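Cusia (manipulation method)

Cusia is a method for teaching robot arms to handle thin household objects from demonstrations recorded with a hand-held gripper. It was developed by Melaniia Hutsuliak and Ragnvald Midtbø at the Bornley laboratory, with later contributions from Ulla Solheim and Eskil Fjeld. The method is best known for its treatment of objects that lie close together on a flat surface, such as chopsticks, pencils, skewers and straws. It is named after the boat in which Hutsuliak and Midtbø wrote most of the first draft.

Background

Learning from demonstration usually needs a person to show a task many times. One way of doing this is to steer a robot from a distance, which is slow and ties the work to wherever the robot happens to be. Another is to give the person a gripper to hold, with a camera fixed to it, so that the task can be shown by hand in an ordinary home. The recordings are then used to train a policy — a program that takes in camera images and gives out movements — which runs on an arm carrying a gripper of the same shape.

Hand-held recording was already in use at Bornley before Cusia, mainly for cups, boxes and bottles. The results for thin objects were poor. Policies trained in the usual way tended to close the jaws between two neighbouring objects or to catch both of them at once. Midtbø put this down to the way the demonstrations were weighted in training. The few moments in which a person chooses one object out of several made up a very small share of each recording, while the long approach and the lift made up most of it.

Method

Cusia divides each demonstration into three parts, called approach, choice and carry. The division is made automatically from the speed of the gripper and the opening of its jaws. The choice part begins when the gripper slows down over the objects and ends when the jaws start to close. In training, images from the choice part are drawn more often than the others, and the policy is also asked to predict where the gap between the finger pads will be when the jaws close.

This extra prediction is known as the gap target. It needs no labelling by hand, as the position can be worked out afterwards from the rest of the same recording. Coloured finger pads are used so that the tips stand out from dark or pale objects.

The second element is a rule for retrying. If the jaws close further than the width expected for a single object, the arm opens them, rises a short way and begins the choice part again. The same happens if they stop too wide, which is taken as a sign that two objects have been caught. The rule is fixed and is not learned. Solheim later tried a learned version and found that it retried too often.

Recording

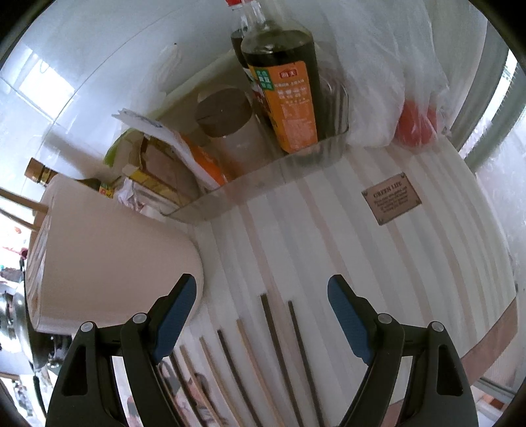

The recordings were made in kitchens that were in daily use. Demonstrators were asked to leave worktops as they found them, apart from the objects needed for the task, and no special lighting was brought in. Hutsuliak argued that a policy trained on cleared tables would learn to depend on a plain background, and an early comparison at Bornley supported her. Policies trained only on laboratory recordings did well on the laboratory bench and badly in homes.

The full set holds 2,366 demonstrations from 26 homes, most of them in Tarnville. Each demonstrator was given a short practice period, which was not kept. Instructions were limited to a single page and said little beyond the task itself: pick up one object, lift it clear of the others and place it at a chosen spot. People were left to decide which object to take first and from which side. Left-handed demonstrators were included without any change to the equipment.

Recordings in which the gripper was dropped or the camera was covered were removed. Failed grasps were kept if the demonstrator went on to complete the task, and Fjeld has described these as the most useful part of the set for testing changes to the choice part.

Evaluation

The method was tested on a single arm in 34 arrangements that had not been used in training. They differed in the kind of object, the spacing between objects and the surface underneath. Each arrangement was run with Cusia and with a policy trained on the same recordings without the division into parts.

Cusia picked up single objects more reliably in most of the arrangements. The difference was largest where objects lay side by side and almost touching. Where they were well apart, the two policies performed much the same. Removing the gap target caused a larger drop than removing the retry rule, although the retry rule mattered more on soft surfaces such as cloths and mats, where the objects could sink or roll slightly when touched.

Patterned surfaces remained a difficulty. Stripes running in the same direction as the objects sometimes led the arm to reach for a stripe, especially when the light was low. Adding more recordings on striped cloth reduced the problem but did not remove it.

Limitations

The method assumes that the objects are rigid and of fairly even thickness. It has not worked well on cables or string, and objects that cross over one another are handled only when the top one can be lifted straight up. The arm must also carry a gripper that closely matches the hand-held one. When Teodor Aasen repeated the tests with a Boström gripper that had narrower pads, the gap target was off to one side and had to be corrected by hand before the policy could be used.

Aasen also questioned the comparison itself. In his view, some of the gain came from seeing the choice images more often and could be had by training the ordinary policy for longer. Hutsuliak and Midtbø ran this test the following November. The longer training closed part of the difference for pencils and straws but very little of it for chopsticks.

Later work

Solheim and Fjeld have extended the division into parts to tasks that use two hands, such as holding a jar while taking a spoon out of it. In this version each hand has its own approach, choice and carry, and the two need not line up in time. Work on crossed objects is continuing at Bornley.

See also

Grasp planning
Imitation learning
Parallel-jaw gripper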